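The letter said I'd won the Brendano Prize for my history of the Kokix canal, and I read it standing in the driveway in my ugg boots with the bin half out. I hadn't entered anything! My old supervisor, Thijs Postma, had sent the book in without a word to me, the sneaky bugger.

So I rang him, and he put on his lecture voice and told me the judges had read up to 216 books that year, and mine was the only one with a whole chapter on mud. (It's a good chapter. I'll defend the mud until I die.)

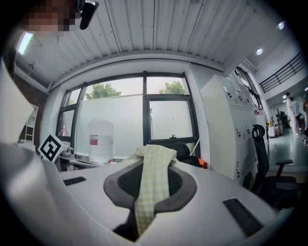

Then he asked what I was going to wear, and I went quiet, as my one decent jacket had been at the drycleaner's since February and I'd lost the ticket.

"Borrow mine," he said. "It's the colour of porridge but it's been to 13 of these things."

I wore it. The sleeves came down past my knuckles and there was a peppermint in the pocket, which I ate during the chancellor's speech. When they called my name I shook hands with the wrong person, a very nice bloke holding the microphone stand, and he whispered congratulations anyway. Thijs was up the back, clapping before everyone else and well after they'd stopped.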